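Section 8. Setting Out the Sorting Block and Holder

Now that your Fukelum set is out of its wrapping, take a few minutes to get everything settled in its place. It makes the rest of this guide so much easier to follow!

1. Wipe the floor of the enclosure with a dry cloth and let any dust out of the corners (a soft brush does nicely here).

2. Lay the red block flat, with its cutouts facing up. We like it toward the back on the right, but a little either way does no harm.

3. Stand the dark holder to the left of the red block, and leave enough space between the two for your hand.

4. Choose a shape and find its match before you lower it. The arch piece goes in with its two legs pointing down, and its cutout has a notch to guide you.

5. Lower the piece straight and gently. If it catches, lift it, turn it slightly and try again.

Caution: Please don't force a piece. A torn edge can't be mended, and the neighboring cutouts may stretch as well.

The red block with its matching arch piece and the dark holder
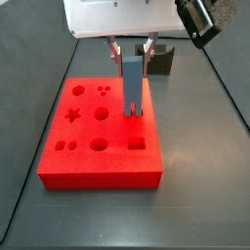
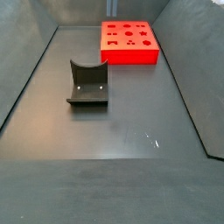 6. When you are finished for the day, put the loose pieces back in their bag and keep the bag out of direct sun.

Note: Replacement pieces can be ordered from Visuder under part number 400. Allow 12 days for delivery.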